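## 4. Where fruit was kept

The households in Coltolden and Lorari were asked to write down each piece of fresh fruit brought home, where it was put, and whether it was eaten, cooked, given away or thrown out. The diaries ran through May, and 79 households handed in one that could be used. Together they hold 2382 entries. Entries with no place recorded were kept for the totals but left out of the comparison of storage places.

Place was coded by Chuensuk from the written answers, using the categories of the earlier Umuvano survey. Kaewkla then coded a portion again without seeing the first set of codes. Most of the disagreements were over the word "side", which some people used for the kitchen bench and others for a sideboard in another room. These were settled by going back to the floor sketch on the inside cover of the diary.

### 4.1 Open surfaces

The kitchen bench and the dining table were the most common places in both towns. Fruit left there was seen often during the day, and many entries note that it was picked up in passing. It was also moved a great deal. Diaries from homes with one main table show fruit being shifted before meals and homework, and not always brought back. We therefore treat the open surface as a set of smaller areas, since a lemon near the edge of a table and one in the middle had quite different histories.

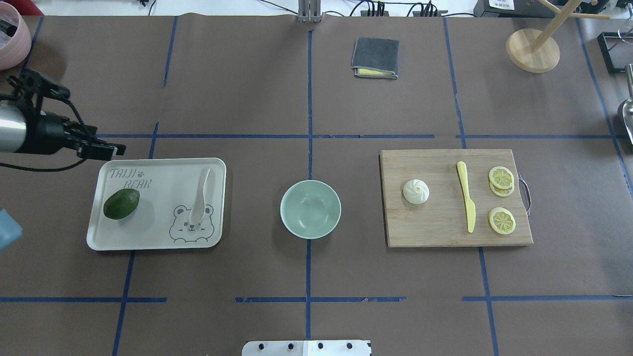
**Figure 3.** Tabletop divided into rectangular areas with blue painter's tape, with a white serving tray.

Fruit at the back of a bench was forgotten more often than fruit at the front. The difference was clear for limes and lemons, which were bought for one dish and then had no further use planned for them. Apples and bananas were eaten from either position. Several diarists wrote that they had found a lime behind something else and could not say when it was bought.
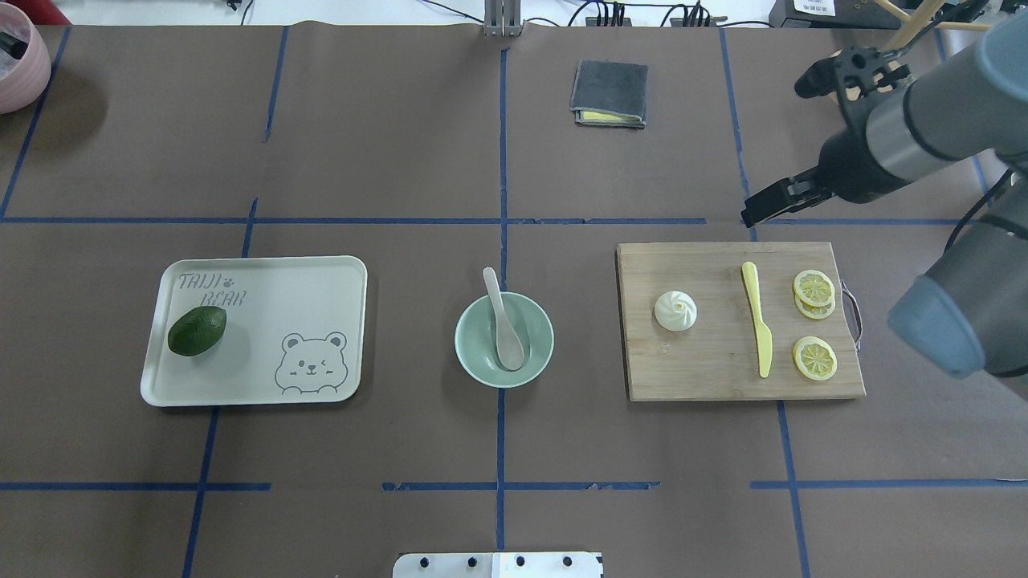
### 4.2 Trays and bowls

A tray or bowl changed how fruit was grouped. Flat trays tended to hold a few pieces side by side, while bowls were filled until pieces lay on top of each other. In the deeper bowls the lower fruit was often the older fruit - people added new shopping on top and ate from the top as well. Avocados were the exception. They were pressed by hand to test them, so the whole bowl was turned over every day or two, and soft pieces were found early.

In all, 182 pieces of fruit kept in bowls were recorded as thrown out. Some 80 of these were described as bruised or mouldy on the underside. The diaries did not ask for the depth of the bowl, and
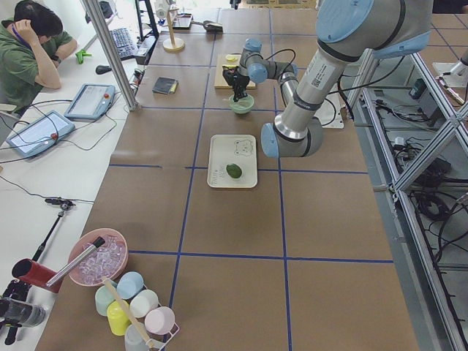
the follow-up calls could recover it only in part, as a few households had several bowls in use and changed them with the size of the shop. We do not report a result by depth for that reason. Pisharody fruit boxes, which had been bought by a small group in Lorari, were coded with the trays.

### 4.3 Marking places

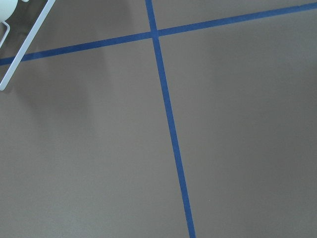 Asking people to remember where a piece of fruit had been a week earlier did not work well in the pilot. Answers were vague, and two adults in one home would often give different places. For the main study we suggested that households divide the bench into areas and use the same names for them throughout. Tape was a simple way to do this. Blue strips stand out well on a plain brownish-grey surface, even with just the two of them and no labels. Most households used their own words all the same, such as "kettle end" or "window", and these were kept in the coding.

Areas named after an appliance caused trouble when the appliance was moved. Where this happened, the diary was split at the date of the move and each part was coded separately. Fruit carried over from the first part kept its original entry number.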